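Section 4. Recording Your First Set of Examples

Cidgate Collection Guide, revised 2021-10-08

By now you should have the Evamis arm bolted down, the wrist camera plugged in, and the Costello recorder showing a green light next to the name of your station. If the light is amber, please go back to Section 3 before you go any further. We know it's tempting to push on, but an amber station will happily let you record all afternoon and then save nothing, and we would hate for that to be your first day with us.

This section takes you through one complete set for the shuttlecock task. A set is 25 examples, and a finished task is 1000. That sounds like a lot, and it is, but most people find that the first set is the slow one and the rest go along nicely with some music on.

4.1 Marking the work area

1. Wipe the work surface and let it dry.
2. Lay down your tape lines, pressing them flat with the side of your thumb from one end to the other.
3. Move the arm to the Look Down position (press Home, then hold the left pedal for 2 seconds).
4. Check the wrist view on the recorder screen.
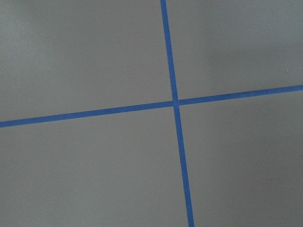 Tape lines give you a way to put things back where you meant to put them, and they give whoever reviews your recordings a way to tell one starting place from another. They don't have to be perfect. When you check the wrist view, look for a spot where two strips meet, because a crossing is much easier to aim for than a bare stretch of surface. The blue painter's tape crossing on plain gray is a good one to learn on: both strips run at a bit of a tilt in the view, and that is perfectly all right. Please don't peel up a strip to straighten it once you have started a set. A line that moves halfway through causes far more trouble than a line that was never square to begin with.

Note: If you switch to a different covering, such as paper, start a new set and type the change into the Surface box.

4.2 Placing the tube and the shuttlecock

5. Stand the cardboard tube upright, open end up, near a crossing. Give it a gentle nudge to be sure it doesn't rock.
6. Set the shuttlecock within easy reach of the arm, leaving enough room for the fingers to close without bumping the tube.
7. Type the starting position into the recorder. Short and plain is best: "left of crossing, close" is fine.

Caution: Keep your hands out of the work area whenever the pedal light is on. The arm moves slowly in recording mode, but it doesn't know you are there.

4.3 Recording one example

8. Press the right pedal once. Wait for the tone, and then start moving.
9. Guide the arm to the shuttlecock and close the gripper on the feathered end. Use the Soft setting, as feathers fray quickly under the Normal one.
10. Lift, turn the cork toward the tube, and bring it over the opening.
11. Lower the cork into the mouth of the tube, in one smooth motion if you can manage it.
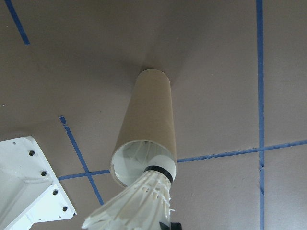
12. Open the gripper, back away, and press the right pedal again to stop.

Try not to rush the lowering part. If you catch the rim and have to back off and try again, go ahead and keep recording! The learning system gets a great deal out of seeing a person recover from a small mistake, and we would like a fair number of those in every task. What we don't want is a long pause in the middle while you scratch your nose or answer the phone. If that happens, press Discard and start that example over.

Note: Move the tube a little between examples. If it stands in exactly the same place every time, the system will learn the place and pay very little attention to the tube.

4.4 Finishing the set

13. After example 25, the recorder plays two tones and asks for a label. Choose Success, Recovered or Failed for each example in the list.
14. Press Send to Irkis. Leave the station switched on until the bar is full.

Irkis holds up to 200 examples while it waits for a network connection, so a short outage is nothing to worry about. Stations set up before April may show an older screen with the Send button at the bottom left.

If a set is refused, see Section 7.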